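Forum index > Manipulation > Planning and control

Thread: Bimanual shoe rack policy stalls when the two wrists get close

jmansilla
Posting under my real name (Javiera Mansilla) because I already asked part of this on the Solier mailing list and don't want to look like two people.

Task is sorting slides by color and putting them on a small rack. Two arms, one on each side of the table. The policy was trained on 163 teleop episodes, joint position targets, action chunks of 100 steps. Control loop runs on a machine we call Lamar, inference on a second one.

Single-arm parts are fine. It reaches, closes on the strap, lifts. The trouble is anything near the middle of the table. When both grippers come in over the same area, both arms slow down, jitter a little and stop. No fault from the servos. If I nudge one arm away by hand the other one carries on as if nothing happened.

I have tried shorter chunks (executing 63 of the 100 before replanning), and temporal averaging on and off. Averaging makes the stop smoother but it still stops. Has anyone seen this?

brackish_tom
Is there any collision checking between the policy and the servos? That sounds like a filter rejecting targets.

jmansilla
Yes, we run the Vermeulen safety layer. It checks link capsules between the two arms and scales the commanded velocity down as the distance shrinks. I checked the log and the scale factor does go low during a stall, but not to zero. That was what confused me.

brackish_tom
Then you have most of your answer. The scale doesn't need to reach zero. If the velocity is scaled down and the policy sees the arm hardly moving, it predicts another small motion, and that gets scaled again. Two systems each waiting on the other. Turn the filter off on a soft target and see if it goes through.

kestrel_ops
Please don't tell people to turn off the collision filter. Change the capsule radius first. The default capsules are sized for bare links and most people inflate them when they add a bigger gripper. If the padding is generous, the wrists count as near contact while there is still plenty of room.

brackish_tom
I said on a soft target, at low speed, with a hand on the stop. It's a five minute test and it separates two explanations. Tuning radii for an afternoon doesn't.

kestrel_ops
It separates them until a wrist servo strips. Replaying the log through the filter offline gives you the same information without moving anything.

nfold
I don't think the filter is the root cause, for what it's worth. Was the filter running during teleop? If it was off while you recorded, the demonstrations contain close passes at full speed, and the policy has never seen what slow looks like near the middle. It is out of distribution as soon as the scaling kicks in. You could set the radii perfectly and it would still be fragile.

jmansilla
It was off during teleop. The operators complained that it felt sticky so we disabled it and left it that way.

nfold
There you go. Record another batch with it on.

brackish_tom
Or drop the scaling and use a hard limit, so that it does nothing at all until you are really close. Recording again is expensive if the operators hate it.

stillwater_j
Different question. How do you handle which arm goes first? We had a similar stall with no filter at all. Our demos had two operators and each had a different habit about yielding, so the policy averaged the two and neither arm committed. We split the episodes by who moved first, added that as a conditioning token, and the hesitation mostly went away.

jmansilla
One operator for most episodes, two for the rest. I hadn't labeled them. I can do that from the timestamps.

I did the offline replay kestrel_ops suggested. With the gripper capsules as we had them, the filter was active in nearly every frame where both wrists were over the middle. With the radius taken from the gripper CAD plus a small margin, it only became active in the closest passes. So the radius was wrong, and nfold is also right that the policy hadn't seen the slow behavior.

kestrel_ops
Post your layout if you can. Capsule settings depend a lot on where the bases are and what the cameras see.

jmansilla
Table view and low view. Arms come in from the left and right and the middle is where I get the stalls.

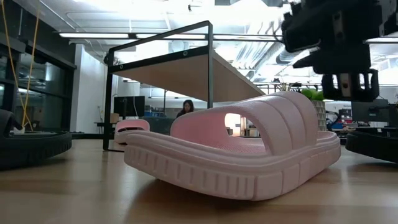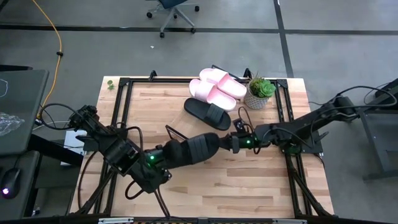 Update and current settings

jmansilla
Leaving this here for anyone who finds the thread by search.

1. Gripper capsule radius now comes from the CAD with a small margin. Upper links unchanged.
2. The filter runs during teleop too. I made the scaling start later so the operators don't feel it until the wrists are close. One still dislikes it.
3. Added the scale factor to the observation vector, one number per arm. Retrained from scratch for 4000 steps as a quick check before a full run. The quick check already gets through the middle on most attempts.
4. Episodes are labeled by which arm moved first. I haven't trained with the token yet.

The state logger was writing joint positions after the filter and actions before it. I moved both to the same point in the loop. If you use the Stitosley recorder, look at the tap setting, the default is mixed.

nfold
Number 3 is the one I would be careful with. The model can learn to use the scale factor as a proxy for "the other arm is near" and ignore the images. Try dropping it out at random in training.

brackish_tom
With both arms' joint positions in the state it can already work that out. I doubt one more scalar changes much.

nfold
It would have to learn the kinematics to get it from joints. The scalar hands it over for free. Those are different things at 163 episodes.

stillwater_j
Did you keep the chunk at 63 of 100?

jmansilla
Back to executing all 100 for now, so I only change one thing at a time. I'll run nfold's dropout as a separate job on Lamar tonight and post the two curves when they finish.

kestrel_ops
Post the minimum wrist distance per episode along with them if the logger has it. Success rate alone won't show whether the new radius is too tight.

jmansilla
It has it. Will do.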